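Pellby on the Path: A Gallery

Field notes and pictures from the outdoor visual navigation work, posted by the Tsolakis group

Our method paper has one figure with outdoor pictures in it, and in print each picture is the size of a postage stamp. A reviewer called them "decorative." So we are putting two of them up at a decent size, along with the sort of text that gets cut when you have a page limit and three people who all think their own paragraph is the contribution.

For anyone who came in sideways: Pellby is a path follower. It looks at one camera image, decides which parts of the ground it would be willing to drive on, and picks a heading. There is no map and no lidar, and GPS is used only to tell us afterward how badly we did. The interesting bit, or the bit we get to call interesting in the abstract, is that Pellby also reports how much it trusts each part of its own answer. We call this the doubt map. The robot slows down when the doubt map says so, and the rest of us have learned to do roughly the same.

The trail at Drelludstead was chosen because it is narrow, paved and bad for cameras in the low-sun hours. Good conditions tell you very little. We had plenty of good conditions the year before and published nothing.

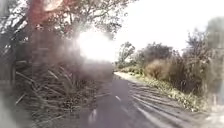

Low sun is the oldest complaint in outdoor robotics and also the most popular excuse, so we decided to stop excusing it and start scoring it. The usual treatment is to throw away overexposed images before training, which gives you a lovely clean dataset and a robot that has never met a morning. We kept ours. What hurts is the region around the glare, where there is still some picture left and a network feels entitled to an opinion about it. Our first version had very firm opinions. It also loved the gravel shoulder on the right, which is broad and pale and, to a model raised on sidewalks, looks far more like a place to drive than the grey strip beside it. The long stripes of shadow made matters worse, as the old version read shadow edges as path edges and tried to turn along them. The white dash in the middle of the asphalt turned out to be worth more than we expected, and one of us is now insufferable about paint.

Some particulars, for people who skip to the particulars. The training set is 2457 labeled images, which is small by current standards and did not feel small to the people labeling. The labels are not simple masks. Each annotator drew the path edge where they could see it and a second, dotted edge where they were only guessing, and was told that guessing was fine so long as it was dotted. The dotted edges are what the doubt map learns from. Where annotators disagreed about what they were sure of, we kept the disagreement and trained on that too. It was the cheapest data we ever collected, given that disagreement is produced here at no cost throughout the day.

We then ran 14 trials on the trail, with the same start and the same finish each time. The baseline, which is Pellby with the doubt map switched off and its confidence intact, needed a person to step in on six of them. With the doubt map on, we stepped in on two. Both of those were the robot stopping and declining to go any farther, which counts as a failure under our own rules and which we have come to regard with some affection. The baseline's failures were of the other kind, involving plants.

A word about speed. The robot with the doubt map is slower. It is slower in the places where it should be and also slower in several places where there is nothing wrong at all, such as the gap between two trees where it paused on every run as if to admire them. The paper says "conservative behavior in ambiguous regions." That is the phrase we agreed on.
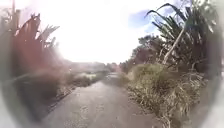
Myrto Triantafyllou wrote to us after the preprint went up, and her objection is a good one: a robot that slows down whenever it is unsure has not been shown to see better, it has been shown to be more cautious, and a brick would be more cautious still. She asked whether we had compared against the plain baseline driven at the same average speed. She added that if we had not, she would be happy to wait.

We had not. We have now, on a Tuesday and in a bit of a hurry. The slow baseline did better than the fast one and still left the path in the glare, only with more time for everybody to watch it happen. So the doubt map is doing something besides applying the brakes, though less than our first draft implied, and the table in the revised version says so. She is thanked in the acknowledgments. She has since sent a second objection, which we are still reading.

Other things people have asked:

Does it work anywhere else? We tried it at Lololham, where the path has a painted line down each side and is mostly in open ground. Both versions did fine. We mention this for completeness and learned nothing from it.

Why a single camera? Budget at first, principle later. A second camera looking the other way would avoid some of the glare, and would also be looking the other way.

Will you release the labels? Yes, dotted edges included. The files need cleaning up, as the early ones store the two kinds of edge in the opposite order from the later ones. If you have an early copy, please swap them before you train. One of our own runs did not, and for an afternoon we had a robot that was sure of everything it couldn't see.

Next up is rain, provided we get some in October and the enclosure seals arrive first.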